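Hukdale House Friends — Minutes of the November Meeting

We got going a few minutes after 7, once the second pot of coffee was ready and everyone had found a chair that didn't wobble. Jacqueline Chauvin led the meeting and also took these notes, so please be kind about the handwriting they were typed up from. She welcomed the two new families from the Moulin side of the street and thanked them for the lemon cake, which did not last the evening.

Last month's minutes

Read aloud and accepted with one correction. The rug given to the reading corner was green, and the minutes had it down as brown. The giver would like this known.

The games and puzzles table

This took up most of the evening, and it was a happy sort of discussion. Everyone agreed that the table itself should stay as it is. The wood is a nice warm light brown and it brightens up that end of the room, and a proposal to buy a cloth for it was kindly turned down. The gray tape marking out a rectangle toward the left was talked over for quite a while. One side felt it looked a little like a parking space — the other side liked having a clear spot for whatever is being worked on. We settled on leaving the tape until spring and seeing how people feel about it then.

There was also a good long chat about what belongs on the table and what simply ends up there. Small things collect on it through the week, as they do on every flat surface in every building any of us has ever known, and Jacqueline asked that we each put away one thing that isn't ours before going home.

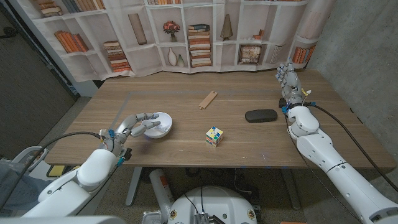

3 min read

The Rubik's cube is still scrambled, and a prize was suggested for whoever brings it back to six plain sides. After some back and forth the prize was set at a jar of Cavora plum jam, to be handed over in person. Looking up the answer is allowed, but you have to do the turning yourself.

The small white bowl was a popular item. Several people would like it kept for dice and loose counters, and one person would like it kept for peppermints. Dice won, though not by much, and a second bowl will be looked for so the peppermints have a home too.

If the black oval case is yours, please speak up. It looks like the kind you'd keep glasses in, and three of us checked our bags on the spot to be sure. It will go in the drawer by the front door, along with the single mitten and the umbrella. The flat piece of wood with the notched end was also raised, and there were plenty of ideas about what it might belong to. We will hold on to it for now and ask again next month.

The printed curtain

Opinions on the curtain behind the table remain warm and divided. Those who like it pointed to the little pot of red flowers and the rows of orange books, and said the white shelves make the wall feel friendly. Those who don't would prefer real shelves with real books on them. We have had a price of 600 dollars from Tikier for a set along that wall, delivery included, and everybody went a bit quiet at that. The curtain stays through the winter. Jacqueline will ask whether a shorter set would bring the price down.

Spending

Agreed: 20 dollars for felt pads for the chair legs, and 15 for a new lamp bulb and a box of labels. The labels are for the game boxes, and anyone with neat printing is warmly invited to help.

Other matters

The side door is sticking again, so lift a little as you push. The soup supper was mentioned and everyone began talking at once, so it has been given its own place on the next agenda.

We finished at 8:40. Cups were washed, and the cake plate is on the kitchen counter waiting to be picked up.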